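Kudus Project: Gripper and Wrist Camera Comparison
Progress report, second reporting period
Prepared for: Felcombe
Prepared by: Carmela Serra, with Nazareno Zuccaro and Noemi Dal Bello

1. Status

Work packages 1 and 2 are complete. Work package 3 (kitchen trials) is in progress and will finish one month later than planned. Work package 4 (controller comparison) has started on the bench. Spending is within the approved budget and no change to the total is requested. One change to the scope of work package 3 is requested in section 6.

2. Background to this period

The first report described the selection of the two gripper candidates. They are referred to below as Gripper A (parallel jaw, rigid fingers) and Gripper B (linked fingers with compliant pads). Both are driven by the same motor and mount on the same wrist plate, so that differences in the results can be assigned to the fingers and the linkage. The arm is unchanged from the first period.

At the review meeting Tiziana Tedesco asked that the trials move out of the laboratory as early as possible, on the grounds that bench results for flat objects had been too favorable to both designs. The plan was revised accordingly. Bench trials were closed at 1,000 grasps per gripper, and the remaining effort was moved to domestic kitchens. Four kitchens were arranged by Elisa Orlandini. Trials have been completed in two of them.

3. Work carried out

3.1 Bench trials

The bench set was run with the objects listed in the first report. Each attempt was scored as held, slipped, or missed. An attempt counts as held only if the object is lifted clear of the surface, carried to the drop zone, and released without operator help. Attempts stopped by the force limit are scored as missed, which is stricter than the rule used in the first period. The earlier runs were rescored from the logs to match.

Gripper A performed better on rigid objects with parallel faces. Gripper B performed better on round and tapered objects and on anything with a handle. Neither was reliable on thin flat objects lying on a hard surface. Gripper B tends to push such objects away as the fingers curl, while Gripper A needs a fingertip gap that is smaller than the position error of the arm at full reach.

3.2 Kitchen trials

The kitchen trials use one arm on a wheeled base, positioned by hand and locked before each run. Objects are left where the household keeps them. The operator selects a target and a start pose, and the arm then closes on the target under camera guidance.

Three classes of target are used: items stored on edge (boards, trays, pan lids), items in racks, and items standing free on a counter. Items stored on edge are the hardest class for both grippers. The usable gap between neighboring items is often narrower than the finger, and the first contact shifts the whole group. Zuccaro added a short sideways probing move before closing, which opens the gap when the stack is free to lean. It does nothing when the stack is wedged against a wall or an appliance, and in that case the controller now gives up and backs out along the approach line.

The number of camera frames kept for analysis in this period is 3,819. Frames were selected at the point where the controller commits to a grasp, so they show the conditions under which the decision was made. 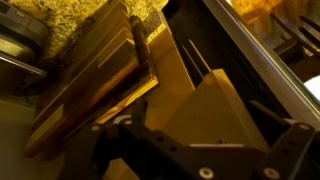 Two camera positions were compared. In the high position the camera sits behind the wrist plate and looks over the fingers. In the low position it sits closer to the finger line. The high position gives a wider view and keeps the target visible for longer, at the cost of losing the lower part of the view to the gripper structure. The low position sees the fingertips better during the last part of the approach but loses context, and in racks it often ends up facing a single tine at close range. The high position has been adopted for the remaining trials.

Lighting affected the results more than expected. Warm domestic lamps produce bright patches on polished metal and pale wood, next to shadow deep enough to hide an edge. Fixed exposure was tried first and abandoned. Automatic exposure works but shifts during the approach as the gripper moves closer to a dark opening, and the edge detector then loses lines that it had been tracking. Dal Bello has written a version that freezes exposure once the target is selected. It is stable in the first kitchen and has not yet been tested after dark in the second.

3.3 Controller comparison

Two controllers are under test. The first is the Nunudeo unit used since the start of the project. The second is the Kanaan unit, purchased in this period under the equipment line. Both run the same motion code with small changes to the driver layer.

Bench results to date cover motor current reading and stop response only. The Kanaan unit gives a cleaner current signal at low load, which matters for detecting first contact with light objects. The Nunudeo unit recovers better after a force limit stop; the Kanaan unit currently has to be homed again, and this adds enough delay to make it unsuitable for kitchen use in its present state. The supplier has been contacted and a firmware change has been discussed. No date has been given.

4. Problems and delays

Cable routing. The motor cable on Gripper B caught on a drawer handle during a retreat move and pulled out of its connector. No damage was found. The cable now runs inside the bracket and the connector has a retaining clip. The modification was also made on Gripper A to keep the two comparable.

Pad wear. The compliant pads on Gripper B lose grip after contact with oily surfaces. Cleaning with dish soap restores them in most cases. Pads are now cleaned before each run and replaced at the start of each kitchen. Pad consumption is higher than budgeted, and the difference is covered by the consumables reserve.

Fasteners. Screws at the finger pivots worked loose on both grippers during the kitchen runs. Thread locker has been applied and a torque check added to the start of day procedure. Runs made before the check was introduced have been flagged in the log. They will be excluded from the final comparison if the measured play at the pivot exceeds the tolerance in the test plan.

Access. The third kitchen became unavailable for several weeks because of building work. This accounts for most of the delay to work package 3.

5. Preliminary findings

The following should be treated as provisional until the third and fourth kitchens are complete.

Gripper B is the better general choice for racks and free-standing items. Its advantage on items stored on edge is small and depends heavily on the probing move. With the probing move switched off, Gripper A is slightly ahead for that class because its fingers are thinner at the tip.

Most missed grasps begin as perception errors. In the logs the usual sequence is a correct first detection, a shift in the estimated edge position during the approach, and a close command given to one side of the target. A better finger would not correct this. Additional effort on exposure control and edge tracking is expected to bring more improvement than further changes to the mechanical design.

The width of the gripper body behind the fingers is a limit in its own right. Several targets could be seen and aligned correctly, but the brackets would have touched a neighboring object before the fingertips reached the grasp point. The planner now carries a collision outline for the full assembly, and the earlier outline, which covered only the fingers, has been withdrawn.

6. Request to the funder

Approval is requested to replace pan lids with cutting boards as the reference target in the on-edge class for the last two kitchens. Lids vary too much in knob shape to give a fair comparison between grippers. Boards were present in both completed kitchens and have already been used as secondary targets, so the existing runs can be carried over. The change has no cost.

7. Plan for the next period

Kitchen trials resume in November with the third kitchen, followed by the fourth. Orlandini will confirm access and parking for the equipment van. Zuccaro will fit the narrower rear bracket to Gripper B and repeat a short bench set before it is used in the field. Dal Bello will complete the exposure work and prepare the selected frames for transfer, with labels for target class, gripper, and outcome.

The controller comparison will continue on the bench. If the homing fault on the Kanaan unit is not resolved by the end of the period, the remaining trials will be run on the Nunudeo unit only and the Kanaan results will be reported as bench data.

The draft test log and the updated risk register are supplied separately. Questions on the figures should be sent to Carmela Serra.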